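The White Table Problem

I bought a white table in August, which tells you most of what you need to know about my judgment in August.
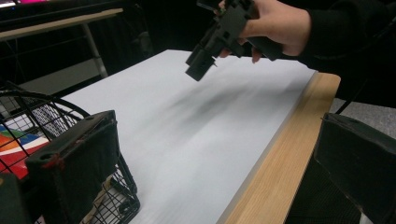 My reasoning was that a pale surface would make the spare room feel bigger and would shame me into keeping it clear. The room is the same size. The shame works fine, I just seem to be able to carry on living with it.

For anyone shopping, it's a Jevdale, the long one, with a wooden strip down the side that I like more than the rest of the table put together. The strip has a nice grain and forgives everything. The white part forgives nothing. Coffee, pencil, newsprint, the blue dye from a cheap envelope that got damp: all of it shows up like evidence. I once found a gray smudge and spent a good part of a Sunday evening rubbing at it before I moved the lamp and the smudge moved too.

My current system is the black wire basket. Things that land on the table get put in the basket, and then the table is clear and I feel like a person with a mortgage and a label maker. The catch, as my sister-in-law Hajnalka Gál has mentioned on two separate visits, is that you can see straight through a wire basket. She owns the kind with lids. She has a lot of opinions for someone whose hall closet I have personally opened.

She's right, though. A wire basket is a display case. Whatever goes in there with loud packaging stays in the conversation, and everything I buy apparently has loud packaging. Red, orange, stripes, the works. I used to have a drawer for this (the old desk, the Wedero, may it rest in somebody else's garage) and I never once thought about what color a box was. You closed the drawer. Whole years went by in there. When I finally emptied it I found a warranty card for a toaster I don't remember owning and up to 16 dead batteries, depending on whether you count the ones fused together.

So I've been trying rules. The first was that the basket gets emptied every night, and that lasted until the second night. The next was that anything I hadn't touched in a week had to go, so of course I started touching things. You'd be surprised how quickly a person can fondle a stack of mail and feel productive.

The rule I'm on now came from Norbert Barta at work, who keeps the tidiest desk I've ever seen and is a bit smug about it. He says the basket should stay at the very front corner, where you bump it with your elbow, and never get pushed to the back. If it's in the way, you deal with it. I've been doing this for three weeks. I have dealt with some of it. I have also gotten very good at keeping my elbow in.

The table does look good in the morning, I'll give it that. Around eight the light comes in sideways and the whole top goes soft and pale, and for as long as it takes to find my glasses I'm glad I didn't get the walnut. Then I find my glasses.

Next project is the shelf over the door, which currently holds one Medve box marked MISC and another marked MISC 2. If anyone has experience with getting old tape off cardboard without taking the cardboard with it, the comments are open.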